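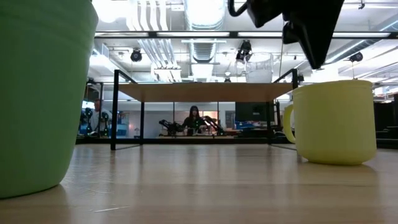
The Jellstead kitchenware library had a terrific summer, and we are so pleased to share where your grant has gone. Households can now borrow mugs, pitchers and serving pieces for parties and family meals, and the small black-framed shelf with its light brown board lets us set a clear glass mug up off the tabletop, with a yellow one standing on the table nearby. Loans reached 1,777 by 20th August - well past what we planned in March!

Spending to date is $3,095, mostly on glassware and the Storgate crates.
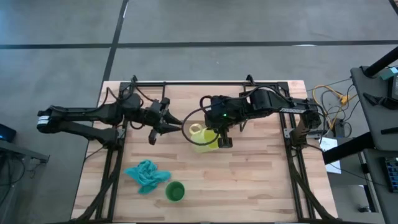
We also signed up 135 new households, many of them from the Andwood side of town, and they borrow for bigger gatherings than we expected. Breakages are low. Next we would love to add a second pickup evening at Hsieh Hall and more pitchers, which go out almost every weekend - a short budget request will follow with the fall report.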